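Finish notes, July 2026

Zirnent water-based, second go. Batch 14 opened this morning, skin on top again. Strained it thru a paint filter, no lumps after that.

Sample boards
- ash offcuts from MacRitchie, sanded to 180, wiped, left overnight
- coat 1 brushed, coat 2 foam pad. Pad is better. Brush left ridges at the ends
- board 7 fisheyed bad. Archie Gourlay thinks wax off the old saw top. Wiped the rest with alcohol, no more fisheyes so far
- Brustov oil on the last two for comparison, much yellower, smells forever

Drying is slow, shop is damp. The December boards took half the time with the heater on. Dont recoat tonight.

Marking: pencil vanishes under coat 1, and marker bled on 421. Use ballpoint on the backs, press lightly, let it sit before coating. Numbers only, the rest goes in this book.

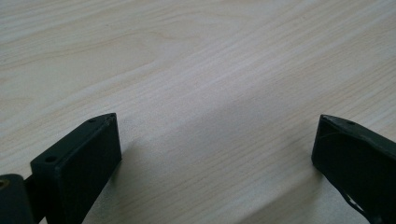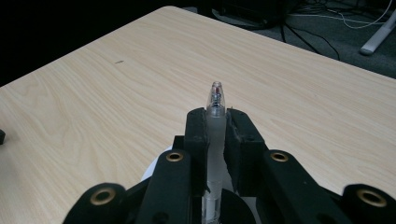

Pale wood-grain tabletop in both, clear-tipped pen in the second.

To do
- order more filters, Warkudis was out last time
- scuff coat 2 with gray pad, NOT 220 paper
- water ring test on 18 once its cured
- ask Archie if he wants the oil boards or can I bin tehm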